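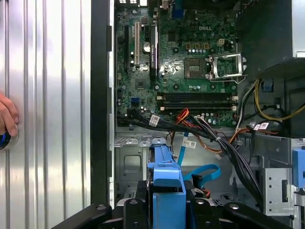
*Inside one of the donated desktops at the Mendoza bench, as the wrist camera has it. The CPU socket is open and the memory slots are empty.*

## Trostari passes 1654 recorded teardowns

The Trostari set now holds 1654 recorded episodes, and the newest batch is our favorite so far — old office desktops, lying on their sides with the covers off. If you have ever taken one apart you know why we're excited. There are clips, levers, tabs, cables that go under other cables, and every maker has its own idea about how a drive should come out.

Up to September nearly everything we collected was on the Prillix trainer boards, which are flat, clean and bolted to the table. They were great for getting started, and the first policy learned to pull memory sticks from them very nicely. Then we gave it a real tower and it reached straight for a bundle of cables! So the new batch is all real machines, with whatever labels, ties and dust they arrived with.

An episode is short. The operator guides the arm through one job (open the socket lever, lift out a stick, unplug a data cable, pull a drive carrier by its handle), then stops the recording and marks it as done, partly done or failed. We keep all three. Failed attempts have been surprisingly useful, especially the ones where the operator slips off a connector and goes back for a second try, so please don't delete them just because they look clumsy.

A few things changed at the bench this month:

- Each tower now gets 12 episodes before it is swapped for another. We used to go much longer on one machine, and the model got a little too fond of that one layout.
- Turn the chassis between episodes. A small twist is fine, and a half turn is even better.
- Hands are allowed in view. If you need to steady a panel, steady it, and tick the "hand present" box when you save.
- Leave the cables the way they fall. Several of us have been tidying them out of habit (guilty), and the tidy episodes are now a bigger share of the set than we'd like.

Cables are the part we most want more of. A thin data cable crossing in front of a memory slot is an easy thing for a person to nudge aside, and the current policy has hardly any examples of doing it. The Ravico bench has started recording the nudge as its own job, with 4 starting positions for the gripper, and the early clips look lovely. We'd like the Mendoza bench to pick up the same job next.

The next training run starts once the labels on the desktop batch have been checked. Checking takes two people per episode, and around a third of the batch is still waiting for its second look. If you have a free half hour after lunch, open the review queue and take the oldest ones first. Watch the whole clip before choosing a label, even when the ending seems obvious from the start.

We can also use more machines. Small towers and slim desktops are both welcome, working or dead, with or without drives and memory. Please wipe or remove any drive that has held real files, put a sticky note on the case saying you've done it, and leave the machine on the lower shelf by the Mendoza bench.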